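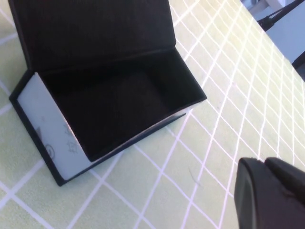 Eglė Bite : toujours bloquée. Train du matin annulé, l'appli Vereo me propose un remboursement mais pas d'échange. Je dois être à Zidstead avant les autres, on avait prévu deux jours rien qu'à deux avant les retrouvailles. Le billet retour est lié au même dossier donc si je prends le remboursement je perds tout ?

Ticket ouvert le 23 janvier 2025
Dossier groupe, voyage d'anciens correspondants
Priorité : haute
Statut : en cours

Repris le dossier après le collègue du matin. Pas de note de sa part, je repars de zéro.

Aller : Jarel – Zidstead, annulé par le transporteur. Retour : OK, confirmé. Les deux sur la même référence, c'est ça le problème.

Essai 1. Échange depuis le back-office. Erreur 537, « segment non modifiable ». Relancé, pareil.

Essai 2. Séparer aller et retour. Le bouton est grisé. Normal pour un tarif groupe, il faut passer par le guichet d'Orakzai. Appelé, en attente, raccroché au bout d'un moment. Rappelé, même musique.

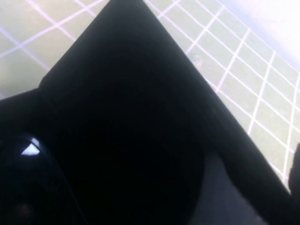 Troisième appel, quelqu'un décroche enfin. Ils peuvent scinder le dossier à la main mais seulement si la cliente n'a PAS cliqué sur remboursement. Verifié : pas cliqué. Ouf.

Dossier scindé. Nouvel aller proposé le soir même, un changement, arrivée tard. Supplément affiché 200 – à annuler, c'est eux qui ont supprimé le train. Demande de geste envoyée, ref interne 1287.

Message à la cliente : ne touchez à rien dans l'appli, surtout pas « me rembourser ». Le retour ne bouge pas. Nouvelle confirmation par mail, regardez aussi les spams.

Réponse : mail reçu, mais l'appli montre encore l'ancien train. Lui ai dit de se déconnecter / reconnecter. Toujours l'ancien. Le PDF du mail fait foi à bord, qu'elle le garde sur le téléphone.

Elle demande aussi pour la place à coté de son amie au retour. Autre dossier, autre nom, pas possible d'ici. A voir avec le groupe, déja eu le cas en septembre et c'était passé par eux.

Reste à faire :
supplément, attendre réponse Orakzai
affichage appli, transmis au technique
ne pas fermer avant les 2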